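Presupuesto de equipos de captura manual

El presupuesto de equipos de captura manual es la partida (o el conjunto de partidas) con que un laboratorio o empresa de robótica planifica la compra de pinzas de mano, cámaras, baterías y almacenamiento para registrar tareas hechas por personas. No confundir con el presupuesto de célula robótica, que incluye brazo, base y vallado. Suele prepararse antes que este último y con bastante menos dinero.

Terminología

Se habla de «pinza de mano», «pinza instrumentada» o, en las hojas de pedido, simplemente «unidad». Un «par» son dos unidades para el mismo operador, una por mano. En la documentación de Losterex, «juego» es el par más cargador y maleta. Ojo al comparar ofertas: hay proveedores que cotizan por unidad y otros por juego, y en la misma columna.

Antecedentes

Los primeros presupuestos de este tipo en Manríquez cargaban todo a material fungible. Piezas impresas, tornillería, alguna cámara de segunda mano. Sin línea de mantenimiento. En una nota interna, Noeline Kereama propuso separar inmovilizado y consumible, reparto que después copiaron otros grupos con pocos cambios. La plantilla de Futeck es posterior y añade una tercera columna para horas de personas.

Partidas habituales

Unidades de captura. Carcasa, óptica, dedos, gatillo, electrónica. Es la partida más visible y no siempre la mayor.

Dedos de recambio. Se desgastan por la punta o se parten. La plantilla de Futeck prevé 5 juegos de dedos por par y campaña. Con tela se gastan menos que con vajilla o herramientas.

Almacenamiento. Tarjetas, discos y copia. Se suele olvidar la copia.

Energía. Baterías, cargadores, regletas. Conviene pedir baterías de una sola referencia aunque salgan algo mas caras.

Identificación. Etiquetas numeradas, registro, impresora. Importe pequeño, pero sin registro las calibraciones se mezclan entre unidades.

Espacios. Alquiler o compensación al hogar donde se trabaja, transporte, limpieza, seguro.

Personal. Operadores, revisión de grabaciones, formación inicial.

Dimensionamiento

Se parte de las horas útiles que se quieren obtener y se divide entre las horas útiles por par y jornada. Hora útil: grabada, revisada y aceptada. No sirve la hora contratada. Al resultado se le suman los pares de reserva.

Caso documentado: el plan Gudorura, redactado por Lamisi Ofori y Delali Owusu. Objetivo, 151 horas útiles de ropa y cama en viviendas. Se aprobaron 8 pares, 5 en uso y el resto entre reserva y calibración. El primer borrador no tenía reserva, y fue devuelto. La compra se cerró en marzo, con la entrega partida en dos lotes.

Compra, alquiler y fabricación propia

Compra: plazo conocido, garantía, precio alto. Alquiler: útil en campañas cortas, leer bien la cláusula de daños (los dedos casi nunca entran). Fabricación propia: barata en material, cara en horas. Laurențiu Marinescu sostiene en su guía de adquisiciones que la fabricación propia solo debe compararse con la compra una vez sumado el montaje, la calibración y las unidades fallidas. Aba Baidoo discrepa en parte; para ella el montaje en casa abarata las reparaciones posteriores y eso tambien es dinero.

Fórmula mixta, bastante extendida: comprar óptica y electrónica, imprimir carcasas y dedos.

Errores frecuentes

Pedir unidades sueltas en número impar. Presupuestar el almacenamiento por precio de hoy y comprarlo medio año después. No reservar nada para aduanas. Contar con que todas las unidades llegan calibradas. Dejar la compensación de las viviendas fuera, pendiente de «otros gastos», línea que luego se recorta la primera.

Calendario de gasto

Normalmente tres pagos: pedido, recepción, cierre. Los recambios van aparte, con pedido abierto. Si el ejercicio acaba en diciembre, el pedido debería salir antes del verano; los plazos de óptica son los que mandan.

Trabajo en vivienda

La ropa y la cama son tareas comunes en las campañas domésticas y cargan sobre todo las partidas de personal y espacios.

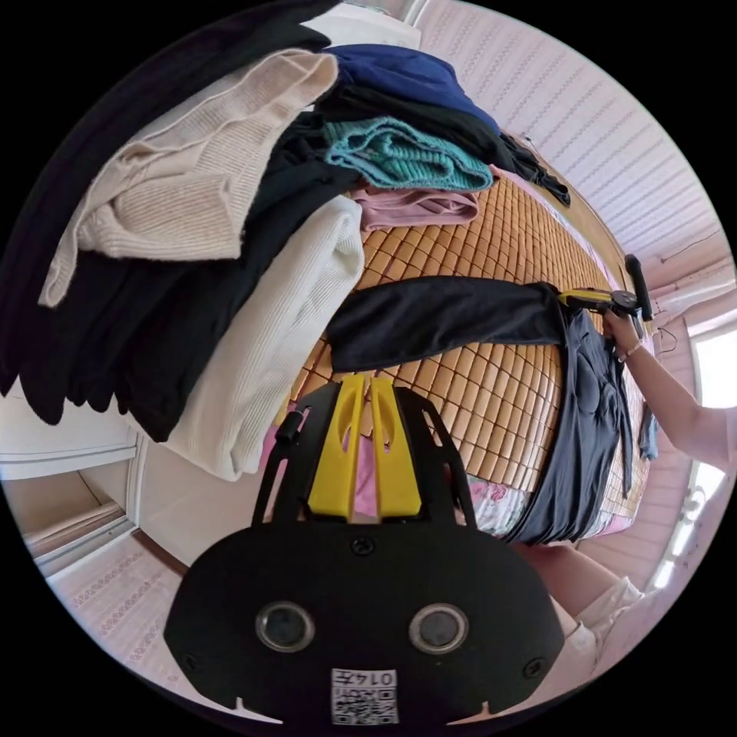 Manejo de prendas oscuras junto a una cama con estera de bambú, con pinzas de mano de dedos amarillos.

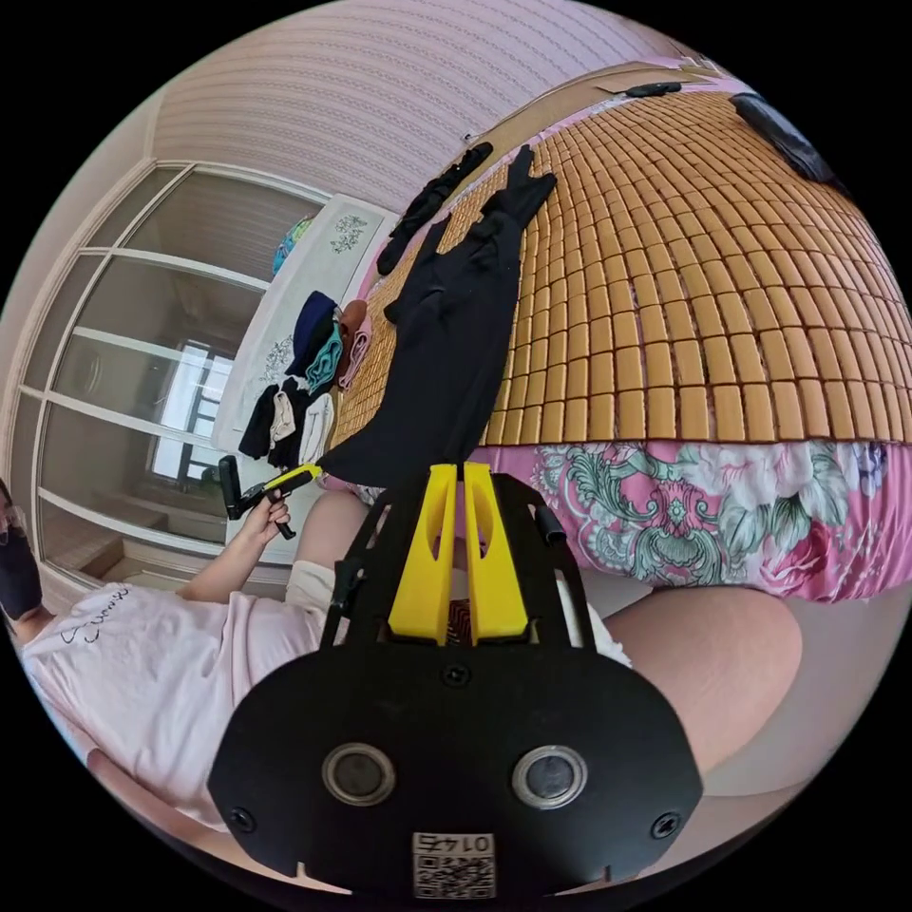
Tiempo de lectura: 3 minutos

Véase también: Coste por hora útil. Inventario de pinzas. Amortización de equipos de laboratorio. Célula robótica (presupuesto).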